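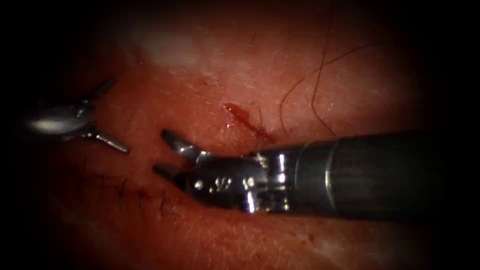
The Metronome Is Taught Backwards

Most practice advice for beginning guitar and bass players treats the metronome as a speed gauge. Set it slow, play the passage, add a few clicks, play it again. When the number is high enough, the passage is considered learned. I have taught electric bass in evening classes for long enough to distrust this routine, and I think it should be dropped from the first year of lessons.

My objection is to what the click is asked to do. With a click on every beat, the device supplies the pulse and the student reacts to it. Reacting is a different task from keeping time. A student who plays a line cleanly against four clicks per bar has shown that they can correct small errors four times per bar. Remove the click and the corrections stop, and the line usually rushes through the busy measures and drags through the long notes.

The test is simple. Record a student playing a plain eighth-note root line at 90 beats per minute with a full click, then record the same line with the click sounding only on beat one of every second bar. The first recording will normally sound acceptable. The second will tell you where the student's time is weak, often within 8 bars. I ran this with my July group using the Praltel practice app, which lets you mute beats in any pattern. Every player arrived early on the click after a fill. Nothing in their earlier practice had revealed this, and several had logged long hours with the click on.

The usual reply is that sparse clicks are an advanced exercise and that beginners need support. I agree that they need support, but a constant click is a poor form of it. A beginner learning to shift from the first to the fifth fret has a physical problem to solve, and a click every two thirds of a second tells them only that they have failed to solve it yet. They respond by tensing the fretting hand and shortening the note before the shift. That shortened note then becomes part of the line. I hear it in players who have been at it for years – a small gap before every position change, always in the same place.

The order I would use instead is as follows. Learn the notes and shifts with no tempo at all. Then play the line while counting out loud, still without a device. Counting out loud is unpopular with adult students, who find it embarrassing, but it forces the pulse to come from the player. When the count and the line hold together for a full verse, bring in the metronome on beats two and four only, as a check. After that, one click per bar, then one every second bar. The tempo does not change during any of this. Speed is a separate project and can wait.

There is a hardware side to the problem as well. The Sallano pedal and most units like it start up in a mode that clicks on every beat with an accent on beat one. Changing this takes a long press and a trip through a menu, so few people change it. The accent is the worse half of the default. It tells the student where the bar begins, and knowing where the bar begins is the one thing a bass player is expected to provide for everyone else. If a manufacturer wanted to do something useful, it could ship with the accent off.

Method books share the blame. The Güler beginner book that many schools use has 177 exercises, and each one is printed with a starting tempo and a target tempo. None has an instruction to mute any of the clicks. The Inen series is longer, with 534 short studies across its volumes, and it introduces beats two and four only in the last volume, under a heading about jazz. A student who plays rock or country has every reason to skip that section.

I accept two exceptions. Studio work to a click track is a real skill, and anyone preparing for a session should practice with exactly the click they will be given. Fast picking drills, where the aim is to find the speed at which the hand breaks down, also need a numeric tempo, since the number is the result being measured. Neither case applies to a person who has owned a bass for three months.

Drum loops are sometimes offered as a more musical substitute. They are more pleasant, and I use them for feel, but they carry even more timing information than a click does. A hi-hat playing eighth notes marks every subdivision the student should be supplying. If loops are used, pick one with a bare kick and snare and leave the hi-hat out.

Students who follow this order will be slower on paper at the end of the first term, and schools that grade by target tempo will mark them down for it. I would change the grading: ask for one minute of a simple line with a click every second bar, and score how far the player has moved each time it sounds.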